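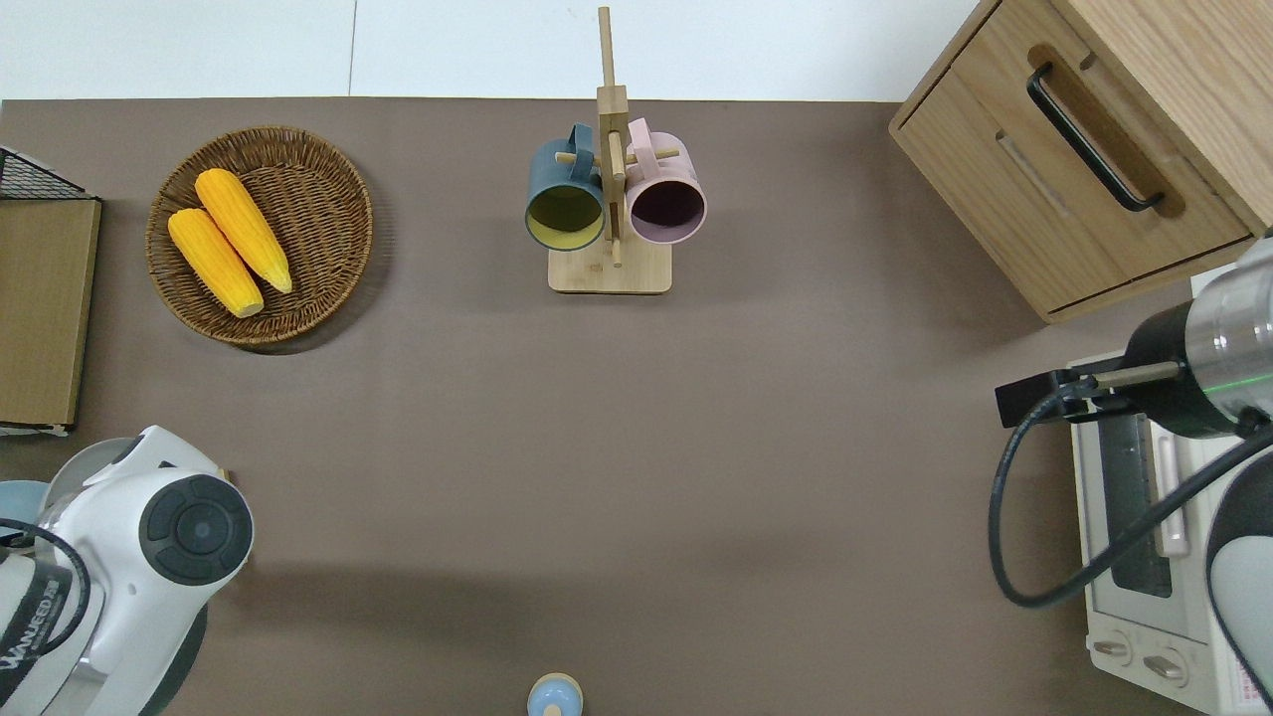 Okay, so "Semham House" is coming back for a reunion special, and I may have yelled loud enough to scare my neighbors! Trustus put the news up this morning, and all 25 episodes of the first season are already streaming again if you need a refresher (I do, I've forgotten half the alliances).

The whole cast hasn't signed on yet. So far it's five people from the final week, which is fine by me because that's where all the good fights were.

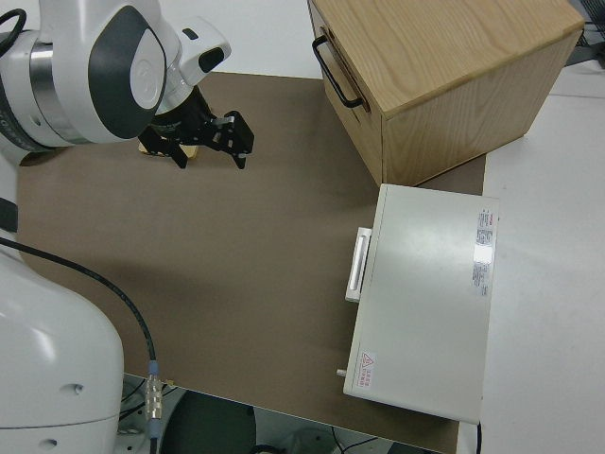
When can we watch?

The special was taped in January and airs in April 2021. Ristard is giving away 200 seats to a live viewing party, and I've already put my name in.

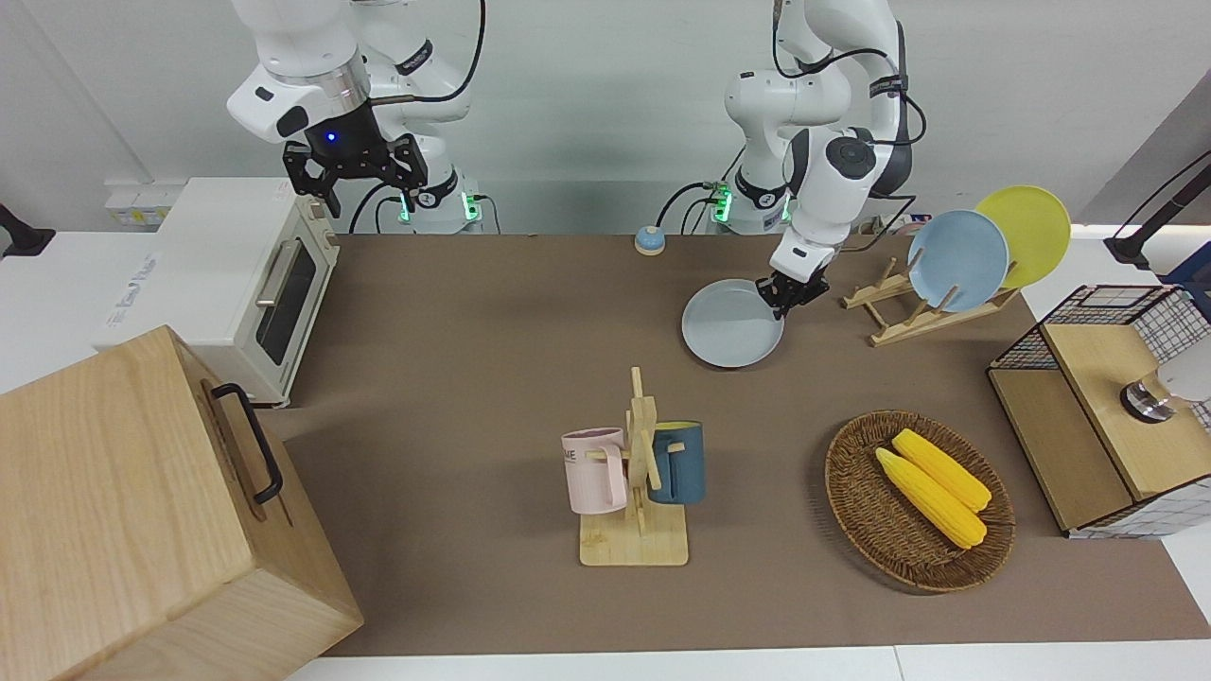 The kitchen challenge is getting a rematch too, and I'm so happy about that one. Last time it came down to dishes carried one by one across a wobbly bridge. Give me something shallow and light blue like the plate in that black gripper and I'd drop it before the first step. The winner gets $1000, and my money's on the twins.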